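Last updated March 2022

# Renting a unit at Probert Self Storage: common questions

These are the questions the front desk gets most often. If yours isn't listed, call or stop by during office hours. The Plivlow Road site and the Kollico site follow the same rules unless an answer says otherwise.

## Before you rent

**What size do I need?**

A 5 x 5 holds the contents of a hall closet. A 5 x 10 holds a studio apartment if you stack well. Most people moving out of a two-bedroom place take a 10 x 10. Bring a list of your largest pieces and we will tell you what fits. You can change size later without a new deposit.

**How many units are there, and is there a waiting list?**

Plivlow Road has 191 units. Kollico is smaller and has 41, all of them on the ground floor. The 10 x 20 units at both sites usually have a waiting list from May until school starts again. It costs nothing to be on the list, and you have 48 hours to answer when we call.

**What do I need to bring to sign up?**

A government photo ID, a second contact with a phone number, and the first month's rent. We take cards, checks and money orders. We do not take cash at Kollico, where there is no safe.

**Can a business rent a unit?**

Yes. The lease has to be signed by someone with authority to sign for the business. You may store stock, files and tools. You may not run the business out of the unit, meet customers there, or use the address for mail.

## Access

**When can I get in?**

The gate works from 6 a.m. to 10 p.m. every day, holidays included. The office keeps shorter hours, posted on the door. If you are still inside at 10, the gate will let you out but will not let you back in until morning.

**Can someone else go to my unit?**

Only if you have put that person on your access form. They get a gate code of their own. Please don't share yours. We will not open a unit for a relative, a mover or a roommate who is not on the form, even if they have a key.

**Is the inside climate controlled?**

The interior hallways at Plivlow Road are kept between 55 and 80 degrees. The outdoor drive-up units are not heated or cooled. Kollico is heated in winter but has no air conditioning.

Concrete holds moisture, and this matters more than temperature for most belongings. Put pallets or boards under boxes and leave a few inches between your things and any outside wall. Mattresses should be in a breathable cover and stored flat if there is room. 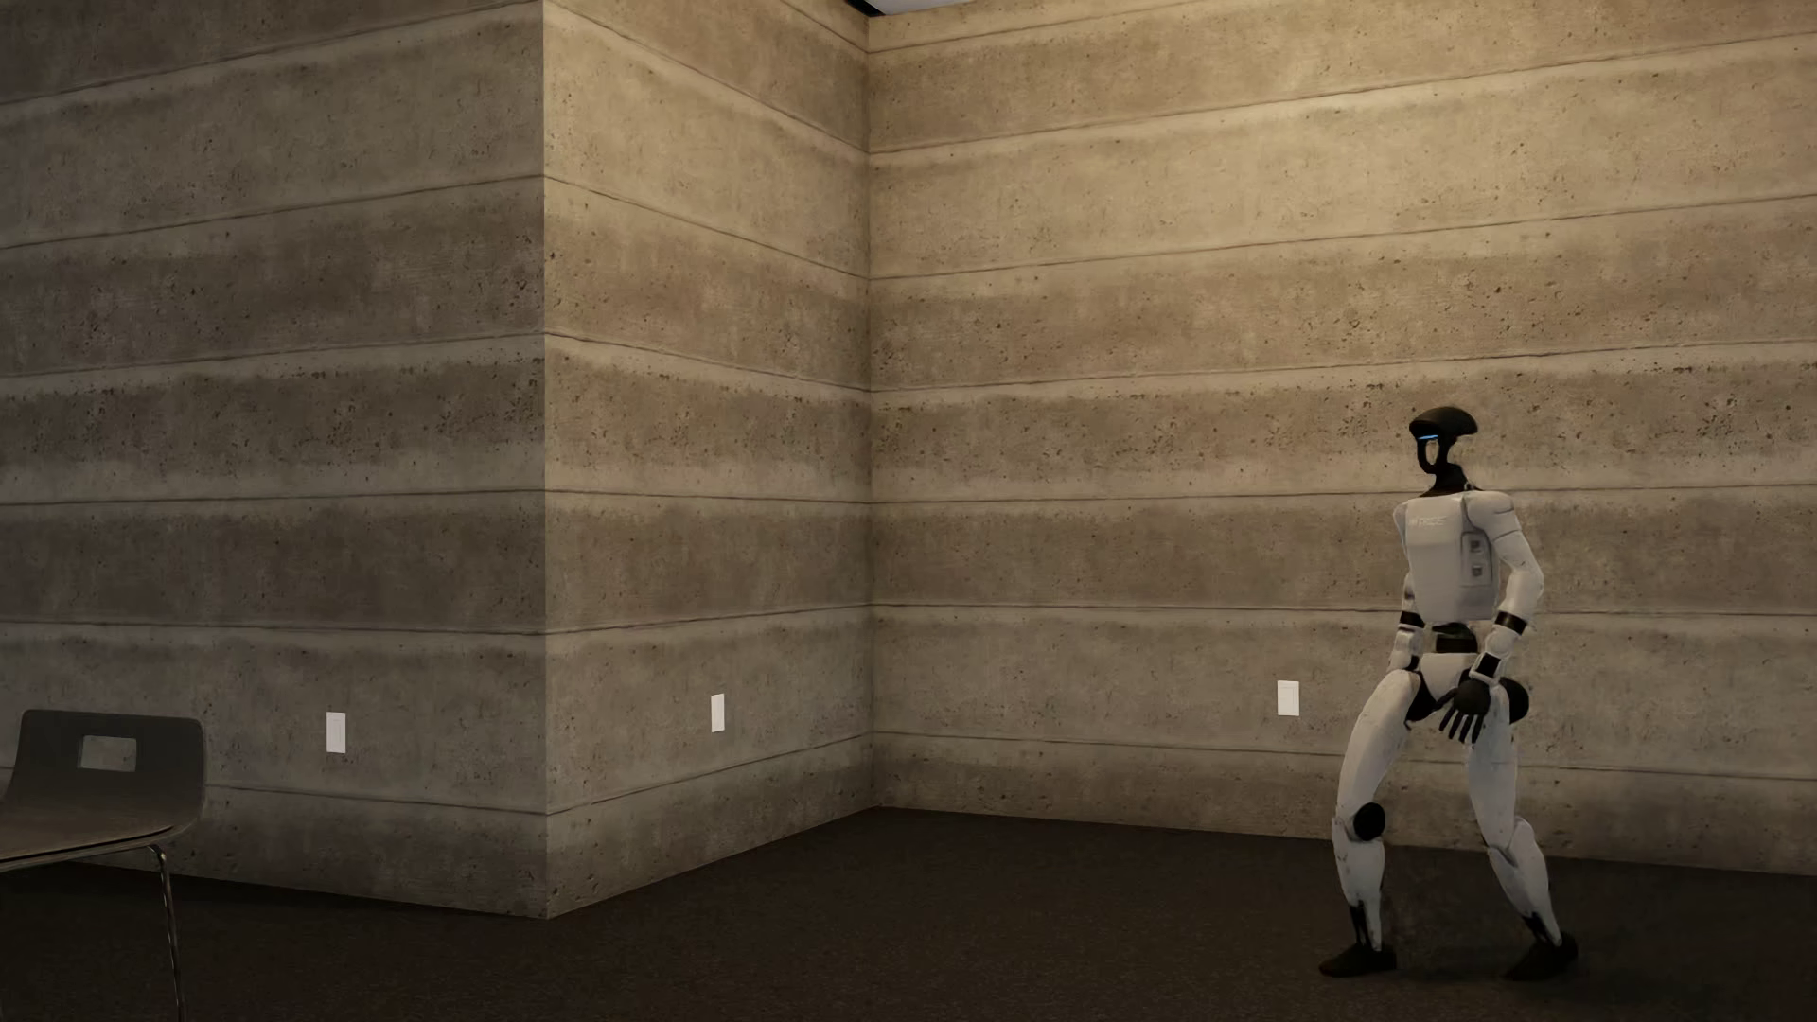

Genalyn Galang writes that she followed the advice about pallets but still found a musty smell in a box of winter coats after one season, and asks that this page mention packing things fully dry. She is right. Wash and dry clothing and bedding the day before you pack, and don't seal anything that came out of a basement the same morning. A tub of moisture absorber near the door helps too. Check it every month or so and empty it before it fills.

**Are there carts?**

There are flat carts and a hand truck by the freight elevator at Plivlow Road. Kollico has two hand trucks next to the office. Bring them back when you finish. The elevator is rated for 600 pounds per trip at the slow setting, so split up safes, pianos and full file cabinets, or ask for a drive-up unit.

## What you can store

**What is not allowed?**

- Gasoline, propane, paint thinner and anything else that burns easily
- Food, including pet food and birdseed
- Live plants or animals
- Tires, except those mounted on a stored vehicle
- Firearms and ammunition
- Anything stolen or illegal to own

Lawn mowers and generators are fine once the tank has been drained.

**Can I store a car or a motorcycle?**

In a drive-up unit, yes. It must be registered and insured in your name, and you need to leave a copy of both at the desk. Put a drip pan or a sheet of cardboard under the engine.

**Do I need insurance?**

Yes. Your homeowner's or renter's policy may already cover stored goods, so ask your agent first. If it does, send us the page that says so. If it doesn't, you can buy a Tellenness plan at the desk. It is billed with your rent and ends when your lease ends.

## Rent and moving out

**When is rent due?**

On the first. There is a five-day grace period, then a late fee of $15. After 30 days we lock the unit until the balance is paid.

**Will my rent go up?**

Rates are reviewed once a year, in June. You will get a letter or an email 30 days ahead.

**How do I move out?**

Give 10 days' notice in writing. Sweep the unit, take everything with you, and remove your lock. A unit with a lock on it is still rented, and the charges continue. Furniture left in the hallway or by the dumpster is billed at the hauling rate.

**Who do I contact about a billing mistake?**

Ask for Ridwan Chong at the Plivlow Road office, or leave a note with your unit number in the drop box. Refunds go back to the card you paid with. Checks take longer.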